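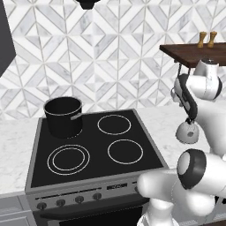

Product Bulletins, Issue 22, page 7

Brinel K2 Kitchen Arm: Knob Release Fault and Wrist Module Replacement

Applies to: Brinel K2, all mounting versions, wrist firmware 2.0 to 2.6
Status: Open. Replacement part shipping from February.
Severity: Safety relevant. Read before the next unattended run.

Summary

On affected units the gripper can report a completed knob turn while the knob is still short of the off position. The arm then releases the knob, returns to its park pose and logs the task as finished. The heating element remains on at a low setting. No alarm is raised.

The fault was reproduced at the Rurberg test kitchen by Raimo Kinnunen and Sabina Matoušek. In 100 consecutive shutoff cycles on a front-control electric range, 7 ended with the element energized. All 7 were logged as successful.

Cause

The wrist module measures rotation at the motor, upstream of a molded coupling. When the coupling wears, the motor can turn through the full commanded angle while the gripper lags behind it. Firmware 2.0 to 2.6 takes the motor angle as the knob angle and makes no second check.

Wear is faster on ranges with push-to-turn knobs. It is also faster where the arm works across the cooktop to reach the far knobs, as the wrist is then loaded at an angle for the whole turn.

A simulation model did not show the fault. The coupling was modeled as rigid, and every simulated shutoff ended at the correct angle. The model now includes coupling play, and the range, cookware and backsplash geometry are unchanged from the previous release.

Interim measures

Until the wrist module has been replaced:

Do not run any recipe that ends in an unattended shutoff.
Set Shutoff Confirm to Manual (Settings, Safety, Task End). The arm will hold at the panel and wait for an operator.
Check every knob by hand after each run. Do not rely on the log entry.
Do not leave a pot on a burner after the task has ended, even if the burner shows no residual heat indication.
Limit push-to-turn knobs to low wrist force.

Lowering the arm speed does not correct the fault. Recalibrating the park pose does not correct it either.

Checking your unit

1. Switch off the range at the breaker and lock it out.
2. Park the arm and engage the wrist brake.
3. Hold the gripper housing and turn it gently in both directions.
4. Read the play on the service screen under Wrist, Static.

Play above 2 degrees: take the unit out of service for all knob tasks. Play at or below 2 degrees: the interim measures still apply. Repeat the check weekly.

Replacement part

Wrist module, revision C. Steel coupling, with a second encoder on the gripper side. Requires firmware 2.7, supplied with the part. With both installed, a mismatch between the two encoders stops the task, keeps the gripper on the knob and sounds the alarm.

Fitting time: 22 minutes with the arm mounted. Recalibration is required afterward. The Cellano gripper fingers carry over. The Akl quick-change plate carries over only if the locating pin is undamaged.

Units under warranty: no charge for the part.
Units out of warranty: part at no charge, labor at the service partner's rate.

Ordering and returns

Quote the serial number from the base column label and the current wrist play reading. Return the old module in the same carton. Idalina Mendes handles orders and shipping. Fault reports, with the task log attached, go to Joaquim Falcão in product safety.

Related documents: K2 Installation Manual, section 7; Wrist Module Fitting Sheet, revision C.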